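Ressemelage et entretien des baskets : vos questions

Tout ce qu'on lit sur les chaussures « increvables » nous laisse assez froids. Réponses de l'atelier Bimis. 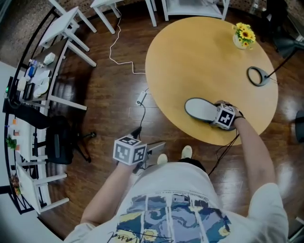
Les sprays imperméabilisants valent-ils leur prix ?
Rarement. Sur du cuir lisse, une crème ordinaire suffit. Sur du textile, l'effet s'en va vite, quoi que promette l'étiquette.

Peut-on laver ses baskets en machine ?
On peut, et certaines y survivent. La colle, elle, n'aime pas la chaleur. Brosse souple, savon, eau tiède.

Une semelle annoncée pour 700 km tient-elle 700 km ?
Demandez sur quel sol et sous quel poids. Yannick Coste, notre cordonnier, n'a jamais obtenu de réponse claire d'un fabricant.

La colle forte du commerce, ça marche ?
Pour un bout qui bâille, quelques semaines. Ensuite il faut tout gratter avant de recoller — et ce travail-là est facturé.

Faut-il alterner 3 paires ?
Deux suffisent. Ceux qui en conseillent trois en vendent souvent.

Réparez-vous toutes les marques ?
Non. Les semelles injectées d'un seul bloc, nous les refusons. Écrivez à Telma Montecinos avec une photo du dessous avant de vous déplacer.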